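바르키아(Varkia) 비행훈련센터 오픈데이 다녀옴

2월, 오전 9시 반 입장. 아직 안 녹은 눈. 정류장에서 센터까지 걷는데 바람이 장난 아님. 장갑 필수.

접수대에서 이름표 받고 바로 강당. 교육과정 설명은 Wanda Obi 교관. 말이 빠르다. 메모하다 반은 놓침. 적은 것만 옮기면 필기 과정은 14주, 한 반 정원은 5명. 기상이랑 항법은 초반에 몰아서 하고 시스템 과목은 뒤쪽. 합격선은 과목마다 70점인데 내부 모의고사는 더 어렵게 낸다고. 질문 시간에 누가 재시험 비용 물어봤는데 답이 좀 애매했음. 안내 데스크에 따로 문의하라는 식. 나중에 메일로 물어볼 예정.

그다음 시뮬레이터동. 4명씩 끊어서 들어감. 대기줄 길다. 복도에 의자가 없어서 계속 서 있었음 ㅠ 내 차례는 11시 넘어서. 쌍발 제트 고정형이고 모션은 없음. 계기 쪽은 꽤 충실하다. 오른쪽 자리에 앉아서 접근 한 번 해봤는데 속도 못 잡고 활주로 한참 지나서 접지. 교관이 웃으면서 "고어라운드 했어야죠" 라고. 맞는 말씀. 이륙 때 피치 올리는 타이밍도 생각보다 어려웠다. 책으로 볼때랑 손에 오는 느낌이 완전 다름.

점심은 구내식당. 굴라시 비슷한 수프랑 빵. 짰다. 커피는 괜찮음.

오후엔 전시 부스. Merix는 비행계획 소프트웨어, Kurnex는 헤드셋. Kurnex 헤드셋 써봤는데 가볍긴 한데 귀 쪽이 좀 눌린다. 안경 쓰는 사람은 꼭 써보고 사야할 듯. Dudás 서점 부스에서 항공역학 문제집 구경. 해설이 길어서 마음에 들었는데 지난 판이라 안 삼. 새 판은 여름쯤 들어온다고 한다.

격납고 투어는 오후 2시 반. 정비사 분이 피토관 커버, 연료 드레인, 타이어 마모 보는 법까지 직접 보여줌. 설명은 여기가 제일 알찼음. 사진 촬영은 격납고 안쪽은 금지. 기체 옆에서도 안 됨. 아쉽.

가실 분들 참고. 주차장 좁으니 버스 추천. 시뮬레이터는 들어가자마자 예약 명단부터 적을 것. 강당 설명은 자료집에 거의 다 있으니 늦어도 큰 문제 없는듯. 자료집은 영어판만 있고 접수대에서 달라고 해야 준다.

등록은 아직 고민중. 집에서 너무 멀다. 재시험 비용 답장 오면 밑에 추가하겟음.

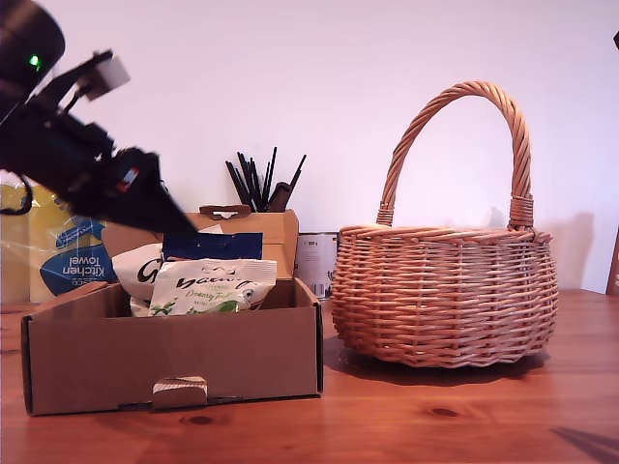
갈색 골판지 상자와 로봇 팔, 상자 안에는 남색 과자 봉지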